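Monday, bedroom set, day two

Okay, so we are at 454 demos out of the 2000 Malte Hellwig wants by the end of June, and I'm feeling way better about it than I did last week! The morning block went fast. We got 40 in before the first coffee, which has to be a record for the two-gripper tasks (the one-handed ones don't count, sorry Malte).

Couple of things while I still remember them. The Uvar sync drifted again after lunch, left hand ahead of right, and I only caught it when I scrubbed back through a take and saw the left fingers closing on nothing. I tossed that take and the two before it, restarted both sides, and it's been fine so far. If you're on tomorrow, please do the clap check every time you change layout, even if you feel silly doing it.

Also, the Moken upload choked at item 1475 in the queue. That one is leftover kitchen stuff, so none of today's work is stuck behind it. I'll poke at it tonight.

Now the fun part, layouts! Thiele folks asked for soft surfaces and for things that shift when you touch them, so we moved off the tables and onto the bed. I love it. The duvet gives under everything, and the pink plastic slides and bunches up and looks different from every angle (good luck to the depth estimates, ha). Fruit goes in the green tray, a couple of dark ones stay out on the plastic, and then there's the heart dish and the oval plate off to the left for variety.

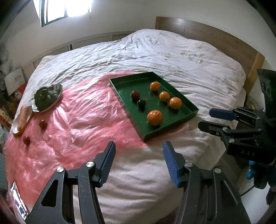

I've been trying to go slower on the approach than feels natural. My habit is to swoop in and grab, and then the last bit before contact is over in a blink and there's hardly anything to learn from. Same with letting go: open, wait a beat, then back off. Oranges are easy. The small dark fruits I keep pinching too high, so I'm aiming lower on those and keeping the clumsy takes as long as the fruit ends up where it should.

Still to do: rename the Inero folders (mine still say "test2", oops), charge both handles, more plum takes from the left side.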